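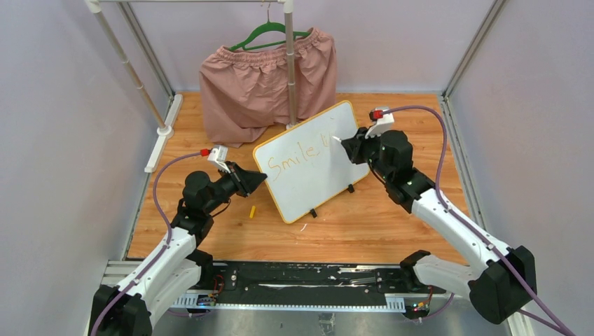 Write the cell rules before the cell gets busy

By Damián Tlapale
10/04/2026

Most small robot labs have a safety sheet. Very few have a housekeeping sheet, and I think the second one would prevent more trouble than the first.

Take a two-arm bench with a whiteboard task on it. One gripper has the writing stick, the other is at the edge of the board, and the word "Smile" is already there in orange. Behind the board a pair of shorts hangs on a rack, with one leg down on the tabletop. Wiring is exposed near both bases. None of this breaks a rule in a typical lab, and that is my complaint. The rule was never written.

I would start with three. Anything that doesn't belong to the current task leaves the table. Cables are tied to the arm along their full length, with slack only at the joints - loops that stand clear of the wrist should be shortened. Wiring near a base gets a cover before the arm is powered.

Rutilio Cervantes and I argued about the first rule in March. He says a bench that is always clean teaches an arm nothing about a real kitchen or bedroom, and he has a point. At Rolumeck we logged 2,342 runs and threw out 227 of them over objects on the table that weren't in the task notes. My answer is that clutter is fine if it is written down. Put the rack in the notes and leave it where it is.

The cable rule gets less argument and less attention. People tie cables on the first day and then swap a camera or a gripper, and the ties don't go back on. A check at each swap takes a minute. Tharun Achari keeps a roll of ties hooked to the bench leg, and I'd make that standard too.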